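Home | Products | Service | News | Contact

MEDIA RELEASE
Fri 17 November

Gourlay sets fixed service interval for Herkitz hand-held grippers

Gourlay has published a revised maintenance schedule for the Herkitz hand-held gripper, covering finger pad inspection, housing checks and camera calibration. It applies to all units now in use at the company's Vundidham workshop and to customer units returned there for service.

Under the new schedule, finger pads are inspected every 1,000 grasp cycles. The earlier schedule called for inspection only when an operator reported slip. Pads with torn or flattened mesh on the inner face are to be replaced as a pair, and the cycle counter reset at the same time.

"A worn pad changes the grip well before the operator feels it," said Orsolya Antal, service manager at Gourlay. "We went through 74 service records and most of the slip faults traced back to pad wear."

Camera calibration is now checked against a printed marker at the start of each shift. If the check fails twice, the unit is tagged and taken off the floor until the lens mount has been re-seated. Housing screws are checked every 7 days.

The procedure was written by Kristóf Juhász and Thijs Maes. It doesn't require special tools, and a pad change can be done at the bench with the unit powered down.
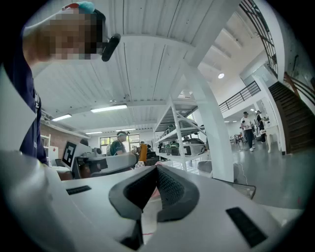 Hand-held gripper with dark grey V-shaped finger pad, in a workshop with a marker propped at the bench behind.

Replacement pads are stocked at Vundidham and ship with a printed copy of the schedule. Customers holding pads from earlier orders may continue to use them, provided the mesh face is intact.

Service enquiries should be directed to Jenő Pálfi, Gourlay, Vundidham.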